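Can a machine make my tea yet?

May 1, 2023

Bank holiday Monday, raining in Blackburn, and I have spent the morning doing the washing up, two loads of laundry and the bathroom floor. It seemed a good day to finish the post I have been promising since December, when a reader asked me whether I thought a robot would be doing any of this by the time she retired. She has 11 years to go.

My short answer is some of it. The long answer takes up the rest of this page.

For anyone new, I worked on packing lines for most of my life, the last stretch of it at Harkus, where we made up chilled food for shops. I am not an engineer. I have stood next to a lot of machines and cleared a lot of jams out of them, and I have a fair idea of what they are good at. I also keep house, badly, and so I have a fair idea of that as well.

What we already have

People forget how much has been handed over. My gran had a copper and a mangle. I have a machine in the corner that washes, rinses and spins while I am at the shops. The dishwasher is the same sort of thing. Neither of them looks like a robot and neither has an arm, but they took away more hours of work than anything sold since.

The trick with both is that somebody changed the job to suit the machine. A washing machine doesn't scrub a collar the way a person does. It throws the whole lot round in a drum. A dishwasher doesn't pick up a plate. You put the plate in a rack and it stays there. The picking up, sorting, putting in, taking out and putting away is still yours, and if you time it (I did, for a week) that is where the minutes go. I spent 47 minutes over the week loading and emptying the dishwasher. The week's pegging out, folding and putting away came to 116 minutes. The machines did their part without me.

The floor cleaner is the other one. Mine is a Kodo, the cheap one, bought second-hand. It does the kitchen and hall well enough. It can't do stairs, it eats the tassels off the rug, and before I set it going I have to lift the chairs on to the table and pick up the post, the shoes and whatever the dog has left out. I would not be without it. But tidying a room so that a machine can clean it is still tidying a room.

Shop floor

At work the same rule holds, with more money behind it. If a thing is hard and regular, such as a tin, a box or a bottle, a machine will shift it all night and not get tired. We had a box stacker at Harkus that did the work of three people. It wanted the boxes square and it wanted them coming at the same gap. Give it that and it was better than any of us. Give it one box with a crushed corner and it stopped, the light went on and somebody walked over.

Food is where it gets awkward. Sandwiches were always made by hand on our line, and they were still being made by hand when I left. Bread could be dropped by machine, and butter could be spread by machine. The filling was people, elbow to elbow, in hairnets. Management had suppliers in every couple of years to talk about it, and every couple of years the suppliers went away again.

The trouble is mostly salad. A tomato slice is wet on both sides and sticks to its neighbour. Ham tears or comes up two at a time. Lettuce is the worst of the lot. No two leaves are the same size or shape, they lie in a heap all tangled together, and if you grip them hard enough to be sure of them you bruise them. A new starter could pick up the right amount of lettuce by the end of their first morning. They would not be able to tell you how they did it. You feel the weight, let a bit drop and put the rest down.

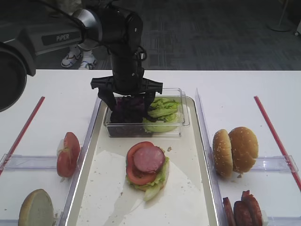
So when people ask me what to watch for, I tell them to forget backflips and dancing and watch for lettuce. A machine that can put a hand into a tub of leaves, come out with a sensible amount and lay it where it is wanted has got hold of something that matters in a house as well. A heap of leaves is not so different from a heap of socks. Both are soft and in a muddle, and you have to look at what you have got before you know what to do.

Hamisi Kirui, who was a fitter at Harkus and is now at Pliretent, thinks I am behind the times on this. We had a long talk about it over the phone a few weeks ago. His view is that the arms themselves have been good enough for years and have got a lot cheaper, and that what has changed is how they are told what to do. In our day somebody typed in every position. If the tray was an inch to the left, the arm went to where the tray should have been. Now, he says, a person can work the arm through a job over and over, and the computer learns from the recordings, cameras and all, and it has some chance of coping when the tray is an inch to the left.

I asked him what sort of chance. He said that depended on the job, and that "some chance" was no use on a line where you want the same thing right all shift. I thought that was fair of him. He also said two fingers will do far more than people expect. I tried it when I got off the phone. I made a cheese and tomato sandwich using only the thumb and first finger of each hand. It was slow, but I managed everything except getting the lid off the pickle.

Try it yourself if you don't believe me. What you notice is how much you lean on feel. I knew the tomato was slipping before I could see it slip.

Back in the kitchen

Suppose the sandwich is solved. There is a big gap between an arm at a bench, with the bread, the meat and the salad each put out in their own place, and my kitchen at half past five. Somebody has to put things out. Somebody has to wash the lettuce, and slice the tomatoes, and notice that the ham is past its date. In my house the butter might be in the fridge or on the side, and the good knife might be in the drawer, in the sink or out in the shed.

Then there is cleaning down. At Harkus we stopped the line and washed everything, every joint and every guard, and it took as long as it took. I can't see many people wanting to do that to an arm on the worktop every night after tea. If it can't wash itself, or at least come apart and go in the dishwasher, it has made one chore and taken away another.

And the price. I paid £329 for my washing machine and it has lasted very well. I don't know what a pair of arms for the kitchen would cost by the time they got to the shops, but I know what I would pay to have tea made for me, and it isn't the price of a car.

My guesses, then, for the reader who asked. Floors are mostly done now, and will get better at chairs and cables. Mowing the lawn, done, if your lawn is flat. Loading a dishwasher I think she might see before she retires, because plates are hard and the rack stays still. Folding towels, perhaps. Fitted sheets, no. Making a sandwich in a shop or a canteen, where the same things are laid out the same way all day, I would say yes, and sooner than I would have said before I spoke to Hamisi. Making one in my kitchen, not for a good while.

Cleaning a bathroom I would put last of all. It is wet and cramped, everything in it is a different shape, and half the work is behind the toilet.

If you work somewhere that has put arms on a food line, I would like to hear how it goes on an ordinary day, and in particular who clears up round them and how often they stop. Leave a comment or use the contact page. Next time it will be the boiler, as it is making that noise again.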